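What my arms learned in June

I have promised to several people that I would write something about my new work, and June is almost finished, so I do it now, in the evening, with tea.

For those who don't know: since spring I am a robot operator at a small company called Stuto. When I tell this to my mother she thinks I repair machines. I don't repair anything. I move my own arms, and the robot moves its arms in the same way, and everything is recorded. Later the engineers use the recordings so that the robot can try the same task alone. My part is only to show it, again and again, how a person would do it.

Before this I worked for six years in a hotel laundry, and I believe this is why they took me. At the interview Ha-neul Heo, who leads our little group, asked me how I would fold a fitted sheet. I explained it with my hands in the air for perhaps five minutes. He wrote something down and asked if I could begin soon.

The first two weeks were hard. I wear a headset, so I see what the robot sees, and I hold a controller in each hand. The robot is slower than me by a small moment. It doesn't sound like much, but your body expects that the hand is already there, and it isn't, so you push more, and then it goes too far. In my first days I knocked the same cup from the same table so many times that Bit-na Um brought me a plastic one from her house. I also felt sick in the stomach from the headset. Ginger biscuits help, and looking with the eyes before turning the head.

The other difficulty is that I can't feel anything. With my own hand I know at once if cloth is slipping. With the robot I must read it from the wrinkles. If the fabric is pulled tight near the fingers, the grip is probably good. If it is smooth there, I have to be careful. After a while you start to see cloth differently, even at home. My husband says I look at the towels like a doctor.

Our tasks have names, and the ones I do most are from a list called Hulden, which is all about living rooms. Put the pillow on the chair. Take the pillow off the chair. Put the blanket on the back of the sofa. There is another list, Skosley, for kitchens, and I am not yet allowed to do it because of the glasses. (I think the plastic cup has something to do with this.)

The pillow is my favourite, and also the one I have done most. This month I recorded 215 good ones. A good one means that I didn't stop in the middle, I didn't drop it, and I didn't correct myself more than a little. Bit-na checks them all. She is kind, but she sees everything. Last week she sent one back to me with the note "you hesitated", and it was true, I was thinking about dinner.

What surprised me is how much I have to decide. Where do I take a pillow? At home I never asked myself this. By the corner it is easy to catch, but then it hangs down and turns, and you must wait until it is calm before you lower it. By the middle it stays flat, but the fingers need to close on something thick, and sometimes they only push it away.
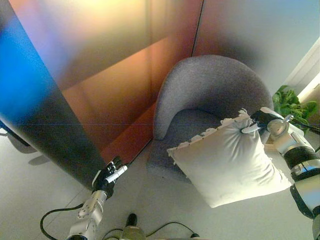

Ha-neul says that both ways are useful and that I should mix them, so that the robot doesn't learn only my habits. So I change. Some from the corner, some from the side, sometimes with the left hand although my left is worse. He also asks us to work at different speeds, but I notice that after lunch everybody has only one speed.

The whole team has now 2078 recordings for Hulden, and 1221 of them passed the check. I found this number a bit sad, but Ha-neul was very content with it. A few days ago he let the robot try the pillow task by itself while we were standing behind it. I will not write much about the result, partly because I am not sure what I may tell. I can say that before lowering the pillow it waited a little. I do this too. I didn't know that I do it until I saw it done by somebody else — if I can say somebody.

In July we get a second operator, a young man named Choo, and I am supposed to teach him. I have already bought the ginger biscuits. If any of you does similar work, please write me how you rest your shoulders, mine are quite painful by four o'clock, and the stretching from the internet is not enough.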